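Two grippers, one glove

6 Feb 2025

I finally got both grippers on the arm long enough to compare them properly. I had the Flasix on first, then took it off and put the Orton on, using the same mounting plate and the same wrist camera. Swapping them takes me 40 minutes, mostly because the Orton's cable comes out on the wrong side and has to be routed back around the last joint.

The Flasix is the cheaper one. It closes fast and it is strong, and it did fine with all the hard things I gave it last May: sockets, a tape measure, jam jar lids. Sudheer D'Souza has the same model on his arm and had already told me it was poor with cloth. He was right about that. On a folded dish towel it either pushed the fold flat or closed on nothing.

The Orton is slower and I can set the closing force in smaller steps. I set up the same job for both, which was to pick up one rubber glove, lift it clear of the surface and move it sideways. I ran it 23 times with each gripper. I wrote down whether the glove came up and whether it stayed up until the end of the move. 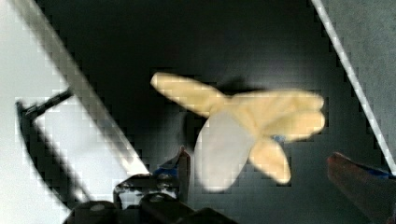

Rubber gloves are hard to work with because they never have the same shape twice. I tried a thin sheet of foam before this and got bored of it, as it behaved the same way every time. A glove folds over itself, and then the fingers go wherever they like once it is off the surface. The yellow one against the dark background is easy enough for the camera to find while it sits still. In midair it blurs, and the thin whitish part at the cuff is much harder to separate from what is behind it than the fingers are. My tracking script draws its outline from color alone, so it tends to lose the cuff and decide the glove is smaller than it is. I could raise the shutter speed, but then I need more light, and the left side of the picture is already close to pure white.

Results: the Flasix got the glove up and kept it up on fewer than half of its runs. The Orton missed only 2. Both of those were bad grasp points from my script, so I don't hold them against the gripper.

Sølve Sundqvist asked in the comments last time about the Gowda controller. I'm still using it. The force reading drifts if I leave it on all afternoon, so I zero it before each batch. The Andance board is still in its box.

Next I want to fix the exposure and go through the same runs with a dish towel. The Orton stays on the arm for now, and the Flasix goes back in the drawer until I have something hard to pick up.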